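June, bindery notebook, morning

Kiều job: paperback reprint of the serial romance, the one set in 1859 with the shipping heiress. Run is 4000. Text block is the same as last time, new cover art, new blurb on the back.

Blurb came in long again. Set it at the usual size and it ran into the barcode box. Asked the Welonov office to drop the second sentence, which gives away the engagement anyway. They want to keep it. Took the leading down a point and moved the author bio to the inside. Fits now, but tight at the foot.

Spine: 12 mm on the first dummy. The old file was built for the heavier stock, so the title sat off center toward the front. Rebuilt the spine panel and pulled a new proof. Title centers. The Grallatau logo at the bottom still looks small to me, left it as supplied.

Glue: first pull test on the dummies, pages 54 and 55 opened flat and the glue line showed a hairline crack. Same place on two copies. Raised the pot temperature one step and let the blocks sit longer before the cover went on. Third copy opened at the same spread with no crack. Want to repeat this tomorrow with a cold start before I trust it.

Paper grain on the chapter-opener insert is running the wrong way. Told Ilulgate. Replacement sheets are promised, no time given. Don't collate past chapter nine until they come.

3:40 pm

Trimmed the second batch. Blade is leaving a slight drag mark on the fore edge, bottom third of the stack. Changed the cutting stick, mark is fainter but still there. Blade goes out for sharpening after this job.

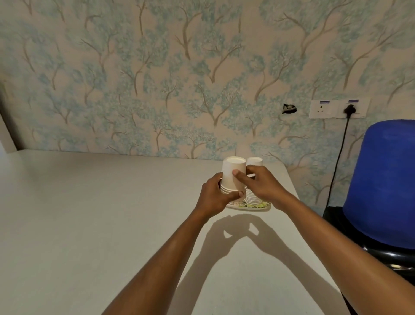

Paper cups, two stacks, both hands on them.

Matte laminate on the cover proofs scuffs if the books are slid against each other. Pack with slip sheets. Add to the job ticket.

Still open: insert sheets, cold start glue test, blurb sign-off from Welonov. Ask whether the sequel teaser at the back is final, the copy I have ends on a blank chapter heading.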